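Gernby Council Sets Hearing on Accessible Units at Kollano Street Site

Last updated: 24 February 2018

Print this article | E-mail this article

The Gernby planning department has scheduled a public hearing in June on a proposed apartment building at 1545 Kollano Street. The application, filed by Geddes Housing Partners, covers 50 rental units on a parcel now zoned for light commercial use. A zoning change and a parking variance are both required before a building permit can be issued.

Under the proposal, a share of the units would be reserved for adults with developmental disabilities who receive support services and are able to live on their own. The remaining units would be leased to households that meet the income limits set in the city's housing plan. Reserved units would be placed on every floor and would use the same entrances, laundry rooms and elevators as the rest of the building.

The site plan shows a four-story structure with ground-floor offices for service coordination. All units would have step-free entry, lever door handles and bathroom walls reinforced for grab bars. Roll-in showers are specified for the reserved units only. The fire department has asked for a revised drawing of the rear access lane, which narrows at the property line.

Parking is the main open question. City code would normally require one space per unit plus guest parking. The applicant is asking for a lower ratio on the grounds that many tenants in the reserved units are not expected to drive. The Jovden Avenue bus stop is two blocks from the site, and the sidewalk between them would be rebuilt with curb ramps at the applicant's expense. Traffic staff have not yet issued a recommendation on the variance.

The city mailed notice of the application to all owners and tenants within 500 feet of the parcel. Written comments received before the hearing will be attached to the staff report. Comments may be submitted in plain-language form, and the planning counter will take them by telephone from residents who do not write. Sign language interpretation at the hearing must be requested in advance.

If the zoning change is approved, the council would take up a separate request for a predevelopment loan from the local housing fund. The loan would be repaid from construction financing. It is not part of the June agenda and would need its own notice.

We use cookies to improve your visit. By continuing to use this site you accept our cookie policy.

Copies of the site plan and the draft conditions are available at the planning counter during business hours. Large-print copies can be ordered there at no charge. The staff report will be posted with the hearing agenda. 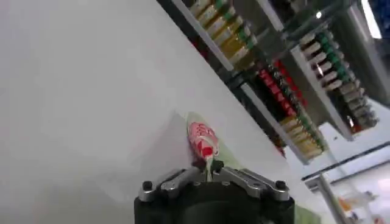 The draft conditions also require the owner to keep the reserved units affordable for the full term of the recorded agreement, including after any sale of the building. An annual occupancy report would be filed with the planning department.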